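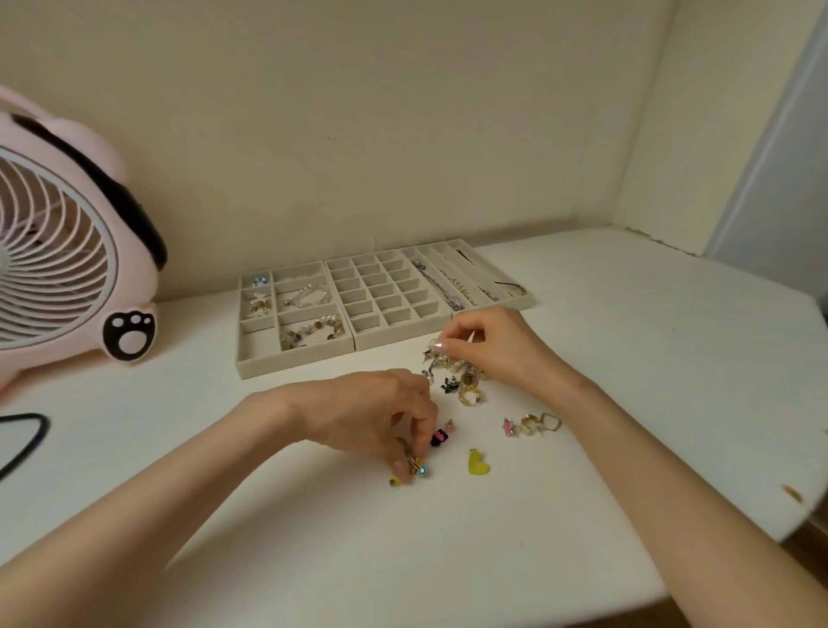 Robot vacuums eat jewelry, and the thin stuff is the worst! Our Starow went down at 2 in the afternoon with a chain wound so tightly around the side brush that the motor tripped its overload and the whole thing just sat there flashing red. A new brush motor cost me $118, so please learn from my June. The best fix I've found is to do the sorting up on a desk and well back from the edge, with the small rings and charms in one heap and the felt-lined trays right behind it, so each piece has only an inch or two to travel. A tray with little square cells is wonderful for rings and charms. Long slots are for chains.

Before you tip out a jewelry box, pause the schedule in the app. Then switch the robot off at the body too, because ours (bless it) went back to its saved schedule after an update and set off while I was on my knees looking for an earring back.

If it has already swallowed something:

Turn it off and lift it off the dock. Don't press the button to see if it will push through. That's how I cooked my motor.

Flip it onto a towel, pull the side brush and the main roller, and look at both roller ends. Chain hides under the end caps.

Unwind by hand, backward. If it won't budge, snip the chain. A jeweler can mend a link much more cheaply than you can replace a gearbox.

Empty the bin through a kitchen sieve. I got a charm back this way, under almost 30 days of dog hair!

Spin the roller with a finger before you put it back. Any scraping means there's still metal in there.

Do your chains last and one at a time, held up at both ends so they go into the slot straight. 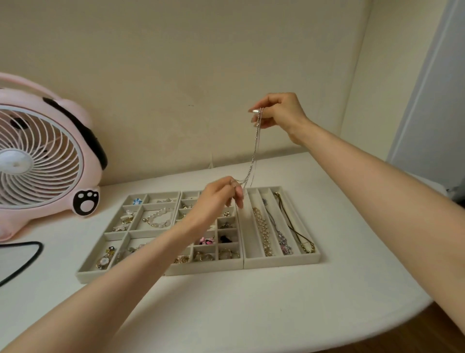
Réka Bozsik wrote in to add that her Serkier never stopped or flashed at all. It dragged a bracelet under the roller for 41 minutes and scratched a line down the hallway floor, so she now runs a flashlight along the baseboards before she lets it out. I tried the flashlight the same evening and found two earring backs and a staple. Lay it flat on the floor, lights off, and anything metal sparkles.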